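Home | News | Guidelines | Members | Contact

Nondevau publishes good practice guide for hand-held gripper recording in homes

MAPPLEBECK, 8/2/19 - Nondevau has released a good practice guide for teams which record household tasks for robot training with hand-held grippers. The guide has 30 rules and covers consent, safety and the keeping of records. It was tested in homes in Mapplebeck and Borstead during 60 sessions.

Folding and sorting of clothes takes the largest chapter. Garments should be the ones that the household really uses, and the bed or table should stay as the family keeps it.

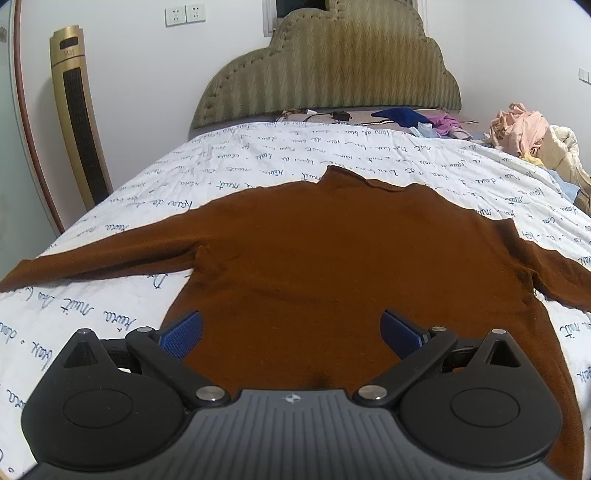 Genalyn Salazar told us that the rule she values most is the right to stop a session at any moment, and that she would like to see it on the first page and not on the fourth. This change is already made in the published text.

The guide also asks that each operator checks the fingertips of the gripper before work and wipes them between two homes. Papers, screens and family photographs must be put away before recording starts. 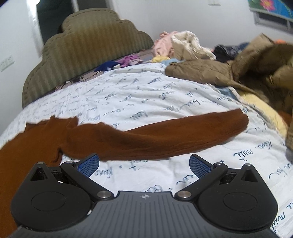 Every recording must have a written consent from all adults of the household, and it must be deleted in 11 days if one of them asks for it. Failed attempts have to be kept and marked as failed.

The guide is free of charge. Comments for the second edition are accepted until the end of October at the Nondevau office in Mapplebeck.

Contact: Nondevau Press Office | Copyright Nondevau | Back to top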